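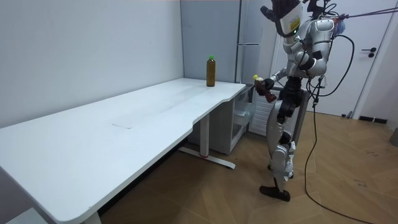
tollgate_r replied:
The base rate isn't the problem for me, the task hours are. I priced the Lenach service last December and the quote had 40 hours of demonstrations in it before they would even load a policy. Does Arula do the same?

pjm_controls wrote:
Arula bundles it. You get 2 tasks trained at your site and you pay per task after that. Our quote was 2458 for each extra one, and "pick bottle from desk, place in fridge" was counted as a single task. If you want the door opened too, read the contract closely, ours had it as a separate line.

Catherine Rennie wrote:
Confirming that from my side. I'm three weeks into the Arula trial with the humanoid. First task is bottles off the desk, second is the fridge shelf. The tether stays on the whole time, that's in the terms, and so is the power cable. I asked about running untethered and was told it isn't offered on the trial plan.

Grip is good on small stuff. Tall bottles are harder and I've had to redo the placement spots twice. Support answers within a day.
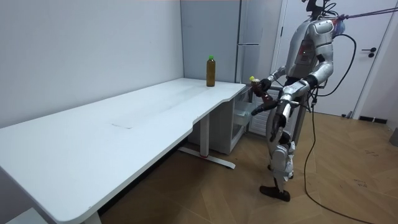
Re: Arula trial, is it worth it over an arm?

esero_user wrote:
I still don't see why you'd put legs on this. We have an Esero arm on a rail and it does desk to shelf all day. The monthly is 1067 and nobody has to stand by with a strap. Legs add falls, cables and floor space.

tollgate_r replied:
An arm on a rail can't go to the next room.

esero_user wrote:
Neither can a robot on a tether.

pjm_controls wrote:
Fair, but the tether is a trial thing. I wouldn't judge the plan on that. I'd judge it on how many times a shift you have to step in — ask for that number in writing before you sign. Lindsay wouldn't give it to us, so we walked.

Catherine Rennie wrote:
I log that. Most of my step-ins are at the fridge, hardly any at the desk. The low compartment is the awkward one. The robot has to look almost straight down, and its own forearm gets into the bottom of the view. Arula says to move the desk back a little and re-record. I haven't done it yet, the desk is right up next to the fridge and I'd have to shift the cabinet as well.

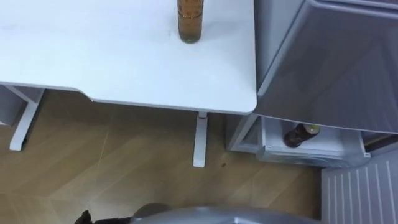
Head view, looking down at the desk edge and the low compartment.

tollgate_r replied:
Thanks, that helps more than the brochure did. Is the re-record billed?

Catherine Rennie wrote:
First one is free for each task. After that it's hourly. I'll post the rate when I get the invoice.

esero_user wrote:
Please do. I'm still not sold on the legs.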